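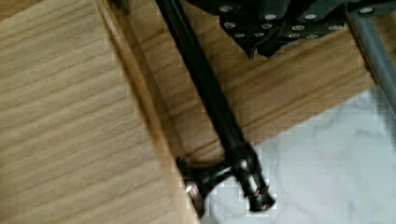

Week 4: Moisture movement in timber

Instructor: Firdevs Türkmen
Lab coordinator: Hülya Kozan

1. Moisture content

Moisture content (MC) is the mass of water in a piece divided by its oven-dry mass, expressed as a percentage. A sample weighing 112 g as received and 100 g after oven drying has an MC of 12%. Green timber can exceed 100%.

Water is held in two ways. Free water sits in the cell cavities and leaves first, with little change in dimension. Bound water is held in the cell walls. The point at which the cavities are empty and the walls still saturated is the fibre saturation point. Shrinkage begins below it.

2. Direction of movement

Wood is anisotropic. Tangential shrinkage (along the growth rings) is the largest, radial shrinkage is commonly half of that, and longitudinal shrinkage is small enough to ignore in most joinery. The difference between the first two explains cupping in flat-sawn boards. Quarter-sawn stock of the same species stays flatter and costs more.

3. Equilibrium

Timber exchanges moisture with the surrounding air until it reaches equilibrium moisture content (EMC). EMC depends mainly on relative humidity and to a lesser extent on temperature.

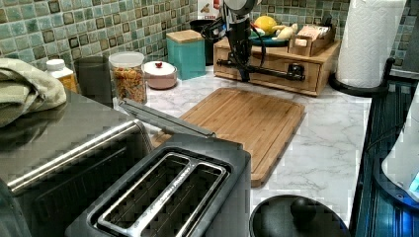

Seasonal range matters more than the annual average. A heated house in a cold climate may be very dry in February and humid by late summer, and a solid panel must be free to move between those limits.

Worked case: a flat-sawn panel 400 mm wide changes by 4% MC. Take the tangential coefficient as 0.0025 per 1% MC.

Change in width = 400 x 0.0025 x 4 = 4 mm

Slotted screw holes or buttons should allow for this. Do not glue the panel into its frame.

4. Before the next lab

Read the Renddale drying notes, sections 1 and 2. Bring a calculator and your sample sheet. Oven-dry masses are to be recorded to the nearest 0.1 g.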